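Conjunto de bancada Senitz para clubes e turmas de robótica

Tarefa de recolha e arrumação com braço robótico, frutas e legumes de plástico e cesto de arame
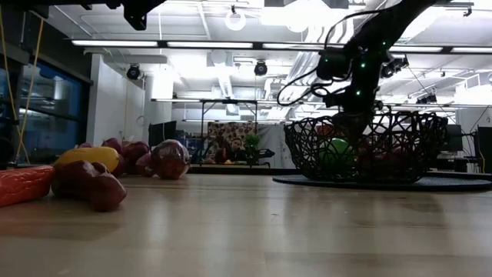

O conjunto Senitz foi preparado para escolas, clubes e equipas de competição que já têm um braço robótico e precisam de uma tarefa de manipulação pronta a montar. Inclui as peças, o cesto, a base, as fichas de trabalho e o regulamento da prova interna. O braço, a garra e a câmara não fazem parte do conjunto e são pedidos em separado ou aproveitados do material que a escola já possui.

A tarefa principal é simples de explicar: retirar peças do cesto e pousá-las na mesa, ou fazer o percurso contrário, dentro de um tempo definido pelo professor. A dificuldade está nas formas. Uma peça redonda e lisa foge da garra quando esta fecha fora do centro. Uma peça comprida só sai bem se a garra vier orientada com o eixo da peça. As irregulares, tipo batata, obrigam a escolher o ponto de pega, e duas equipas raramente escolhem o mesmo.

O que vem na caixa

Frutas e legumes de plástico, em formas redondas, ovais, compridas e irregulares
Cesto de arame preto, aberto em cima
Base redonda, escura e plana, para assentar o cesto
Fita para marcar as zonas na mesa
Caderno do aluno, 16 fichas
Caderno do professor, com regulamento e folhas de pontuação
Acesso ao registo de pegas Bevetix durante um ano letivo

O cesto

A trama é aberta e irregular. Uma câmara colocada de lado vê parte das peças através do arame, e o programa de deteção tem de lidar com contornos interrompidos. As equipas que trabalham só com limiares de cor costumam ter resultados aceitáveis com as peças na mesa e fracos com as peças no cesto. A ficha 9 trata desta diferença e pode ocupar duas sessões.

O arame não é cortante, mas cede se a garra descer com força sobre o rebordo. Aconselhamos a programar uma altura de segurança acima do cesto e a passar por ela em todas as entradas e saídas. Um cesto ligeiramente torto continua a servir. Se a base deixar de assentar, há peça de substituição.

A mesa

Serve qualquer tampo plano e firme ao alcance do braço. Nos tampos envernizados ou muito lisos convém verificar os reflexos da iluminação do teto antes de calibrar a câmara: uma risca de luz no tampo pode ser lida como peça. O caderno do professor traz um procedimento curto para isto, com a sala nas condições em que vai ser usada. Se houver janelas, repita a verificação à hora da sessão.

A base escura ajuda a separar o cesto do fundo. Pode ser fixada com fita dupla face, mas no regulamento a posição do cesto muda entre rondas, e nesse caso é melhor deixá-la solta.

Níveis de trabalho

Nível 1, comando manual. Os alunos conduzem o braço com comando ou consola e retiram uma peça de cada vez. Serve para perceber o alcance, a abertura da garra e os pontos cegos de quem está a conduzir. Fichas 1 a 5.

Nível 2, posições gravadas. As peças ficam em lugares marcados e o braço repete uma sequência. Os alunos medem o que acontece quando uma peça está dois centímetros ao lado. Fichas 6 a 8.

Nível 3, com câmara. O programa localiza a peça, escolhe a orientação da garra e tenta a pega. O registo Bevetix guarda cada tentativa com a peça, a posição e o resultado indicado pelo aluno. Fichas 9 a 16.

O nível 3 pressupõe conhecimentos de Python. Para turmas que ainda não chegaram lá, os dois primeiros níveis são suficientes para um período.

Utilização em clubes

O conjunto foi experimentado durante um ano no clube de robótica da escola Roman, orientado por Horațiu Bucur. O grupo usou um braço com garra de dois dedos e registou 3756 tentativas de pega, das quais 2596 terminaram com a peça pousada na zona certa. Os dados estão no caderno do professor, separados por forma, e podem ser usados nas aulas de estatística. A peça redonda pequena foi a que falhou mais vezes, quase sempre por rolar antes de a garra fechar.

A partir dessa experiência alterámos duas coisas. A ficha 11 passou a pedir o desenho da trajetória antes do código, e a folha de pontuação deixou de descontar pontos por toques no rebordo do cesto quando este não se desloca. Gheorghița Sandu reviu as fichas do nível 3 e acrescentou os exercícios de registo.

Prova interna

O regulamento prevê rondas de cinco minutos. Cada equipa escolhe se começa com as peças no cesto ou na mesa e comunica a escolha ao árbitro antes do início. Uma peça conta quando está parada na zona de destino e a garra já se afastou. Peças caídas ao chão ficam fora até ao fim da ronda. Em caso de empate conta o menor número de tentativas.

A prova Pakbridge, que se realiza em março, aceita este regulamento na categoria escolar. As equipas que pretendam participar devem usar as peças sem alterações: não é permitido colar marcadores, lixar ou pintar.

Compatibilidade

Braços de mesa com garra paralela e abertura suficiente para a peça maior. Câmara no braço ou fixa ao lado da mesa, à escolha. O programa de exemplo trabalha com as duas montagens, mas a calibração é diferente e não pode ser transferida de uma para a outra. Garras de ventosa funcionam mal nas peças irregulares e não são admitidas na prova.

Os cabos do braço devem ter folga para o punho rodar sem puxar. Antes de cada sessão, faça o percurso completo em velocidade reduzida e confirme que nenhum cabo toca no cesto.

Encomenda

Referência: 692
Prazo de envio: indicado no orçamento
Peças avulsas: cesto, base e sacos de peças por forma
Formação para professores: uma tarde, na escola ou à distância, com Rogelio Dumlao

Os orçamentos para escolas são enviados em nome da instituição. Indique no pedido o modelo do braço e o número de equipas que vão trabalhar ao mesmo tempo. Para mais de três equipas recomenda-se um segundo conjunto.

Senitz, material didático para robótica | Contacto: formulário de pedido de orçamento | © Senitz, todos os direitos reservados | Voltar ao topo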